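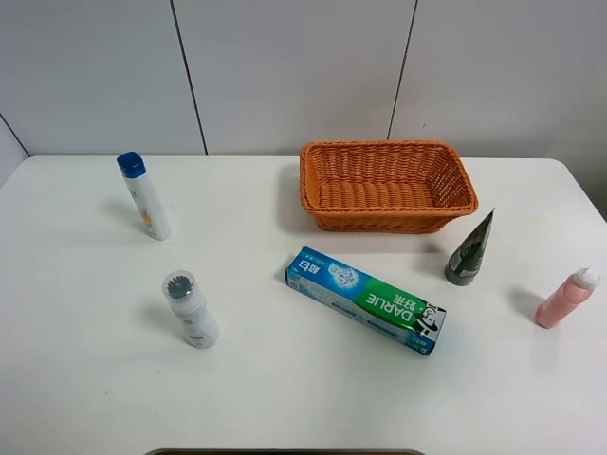
Unit 5: Athlete funding after retirement

Reading for this unit: handout 2, sections on contracts and pensions.

5.1 Terms
A performance grant is paid while the athlete is on a squad list. A medal bonus is a single payment. A transition award is paid after the athlete leaves the squad, normally in monthly parts. Keep the three apart in written work, as the tax treatment differs.

5.2 The Mostyn model
Mostyn pays a transition award for 16 months. The athlete must have spent 48 months on the squad list. Breaks for injury count towards the total; breaks for suspension do not.

5.3 The Greron model
Greron pays no award. It places retired athletes in coaching posts and meets half the wage in the first year. Records of later employment are poor, and the two models cannot be compared on cost alone.
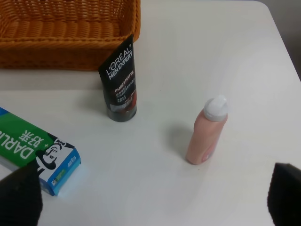 Fig. 5.1. Toiletries and a wicker basket on a white tabletop.

5.4 Problems of eligibility
Team sports: is a reserve who did not play a medallist? Mostyn says yes, Greron leaves it to the governing body. Boxers and wrestlers often turn professional before they qualify.

For the October seminar: draft an eligibility rule of one paragraph and apply it to the reserve case.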